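Residence Diary – Stostley House, Laundry and Common Room
Entry for 2026-02-11

The day began with the weekly review of the common room, which continues to serve as a drying area while the Gumell dryer on the lower level is out of service. The repair request, number 2421, was lodged with Zondholm Property Services in October and remains open. A second call was placed this morning and a technician is now expected within seven days.

Residents have been courteous about the arrangement. The room holds the warmth well in the afternoon and most light items are ready by the evening meal. Heavier things are another matter. Bath towels hung on Monday night were still damp at the hems this morning and were moved closer to the window. It has been decided that towels will go to the Shetty laundrette on the corner until further notice, at the expense of the house, up to a limit of $218 for the month.

The practice of draping clothing over the furniture was discussed again. The notice on the door asks that garments be hung on the rack, and that the sofa be kept for sitting. Compliance is fair in the mornings and poor after supper. The author of this diary accepts that the rack is often full by then, and a request for a second one has been added to the list for the next order. Hangers are also running short. Coloured plastic ones tend to travel upstairs with the shirts and do not come back.

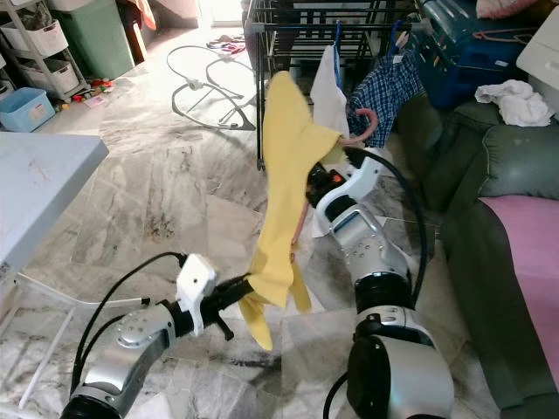

Shirts are to be hung by the shoulders and buttoned at the collar, as this saves a good deal of ironing. Smaller cloths should be shaken out and laid flat along the rail. Bunched fabric holds water for a day or more, and in the cold months it soon takes on a sour smell. Two complaints of that kind were received last week, both about kitchen cloths.

The floor was mopped after lunch. Tile shows every drip, and the stretch under the rack had dried to a cloudy film that needed a second pass with vinegar. A tray was tried there in the fall, but it was kicked over so often that it has been returned to the storeroom. An old bath mat will be tried next.

Luggage was raised as a separate point. With the box room being painted, residents have been given leave to keep one suitcase each on the main floor until the end of the month. Cases should be closed, labelled and kept clear of the heater. The painting is behind schedule – the ceiling has needed a third coat – and the leave may have to be extended.

Supplies were checked at four o'clock. There is enough detergent for two weeks. Clothes pegs are plentiful, although many have lost their springs and should be thrown out. The stain soap is finished and has been put on the grocery list, along with rubber gloves in the medium size.

The common room was closed at ten. Dry items were folded and left in the basket by the stairs for collection, and the window was left open a crack overnight.

Recent entries
Box room painting: second coat
Kitchen cupboards and the missing colander
Notice regarding boots in the front hall
Gumell dryer: first report

2805 views
7 comments
Last updated: Wednesday evening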